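Search the forum
Search titles only
Advanced search

Home arm build: grasping in sim is fine until the counter gets busy
2 shares | Reply | Watch

dorin_b
Hi all, long time reader and this is my first proper build thread, so bear with me. I've been putting an arm together in the corner of our shared workshop since February, and while the last joint is waiting on parts I've been doing the planning in simulation in the evenings. I gave it a kitchen counter with far too much on it, fruit and bottles and knives and so on, and asked it to pick up one small white cup.
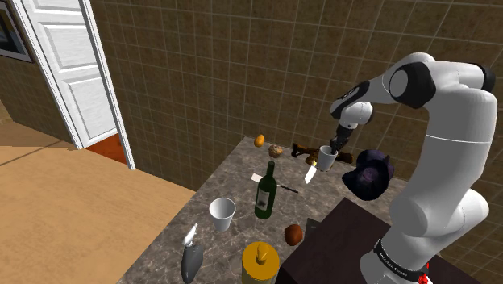
The planner takes 650 ms on a bare counter and 3,000 ms once everything is laid out, and I'd dearly like to know where the time goes. I'm using full meshes for every object, which I suspect is my own fault – but I was so pleased with how they looked! Do people usually simplify first, or leave it and buy a faster computer?

Letay C
Lovely to see another one of these, welcome! Simplify first, please. I swapped my bottles for plain cylinders and my planning time dropped so far I thought I'd broken something. Keep the pretty meshes for display and give the collision checker the dull ones.

kassa_k
I'd go the other way, with respect to Letay. Cylinders are fine for a bottle, but put one around a knife and you've blocked off a great lump of counter the arm could have used. I'd leave the shapes alone and look at how finely you're checking along the path. Mine was set at 205 checks per move for no reason I can remember.

Letay C
Fair about the knives, I'd use a thin box there. I still wouldn't plan against full meshes on a home machine, Kedir, and we've had this argument before :)

bontu
Whichever you choose, leave more room around the cup than you think you need. My real arm sags a bit when it's stretched out, and the sim one never did. I lost a good mug that way.

dorin_b
Thank you all, this is so helpful. I'll try boxes and cylinders tonight, then turn the checks down separately so I can tell which did what. Bontu, sorry about the mug. How much clearance did you settle on?

Reply to thread
4 people watching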